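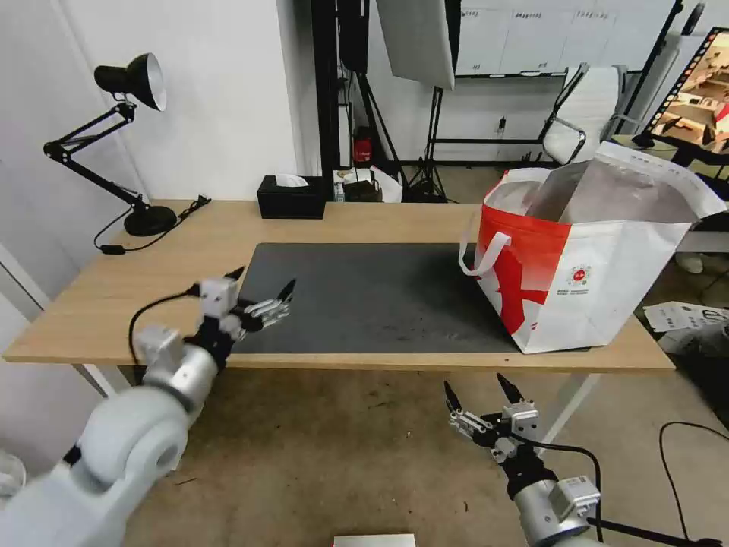 By Corinne Haverty
Home Projects Editor
Updated 5/24/22 | 243 comments

How to Re-Oil a Pale Wood Tabletop

I put this off for two years. My table is one of those light wood ones on metal legs, and by last winter it had gone gray and thirsty in the spots where everyone puts their elbows. I kept hiding it under a tablecloth (a nice tablecloth, but still!). Then we moved to Pritden, the cloth got lost in a box somewhere, and I had to look at the thing every morning over my coffee.

So I did it, and then I did my desk, and now I can't be stopped.

First, make sure oil is what your table wants. Put a few drops of water on the top and go fold some laundry. If the spots darken, the wood is bare or the old oil has worn off, and you can go ahead. If the water just sits there in beads, you probably have varnish or lacquer, and oil will only smear around on top of it. Do a spot near each end, as one side may be a lot more worn than the other.

What you need

Dish soap and two soft cloths
A sanding block
Fine sandpaper, plus one grade coarser for stains
Clear hardwax oil, 300 ml
Lint-free rags (old T-shirts are great)
Painter's tape for the legs
Gloves

I used Petchrat Clear, which was $27 at Kestside Hardware, and I have more than half the can left. Please get a clear one. I tried a "natural" tint on the underside first and it came out the color of weak tea, and I'm very glad it's on the underside.

Step 1. Wash it
A little soap, a damp cloth, then a dry one. Leave it overnight. I rushed this with a hair dryer the first time and the sandpaper clogged up with gunk in about a minute.

Step 2. Sand it
Go with the grain, light pressure, long strokes from one end to the other. Water rings need the coarser paper, but don't camp out on one spot or you'll make a dip you can feel with your hand. Go easy on the edges! If your top is veneer there's hardly anything there to sand, so stick to the fine paper and stop early.

Step 3. Get the dust off
Vacuum, wipe with a barely damp cloth, wait, and wipe again. Tape the tops of the legs while you're waiting.

Step 4. Oil it, and use less than you think
Pour a blob about the size of a quarter onto a rag and rub it in, then keep going in sections. When you get to the end, take a clean rag and wipe off everything that hasn't soaked in. Sticky patches come from skipping this part. Mine had one by the window for weeks.

Step 5. Wait, then do it again
I gave mine a night between coats, but go by your can. Two thin coats were plenty.

Now the serious bit: rags with oil on them can heat up and catch fire by themselves. Lay them flat outside to dry, or soak them in water in a lidded metal can. Don't ball them up in the trash.

Keep hot mugs and wet glasses off for 5 days or so, longer if the label says so. We ate on the couch and watched all of Plilirus, even the bad season. After that I just wipe the table with a damp cloth, and I'll do one more thin coat next May.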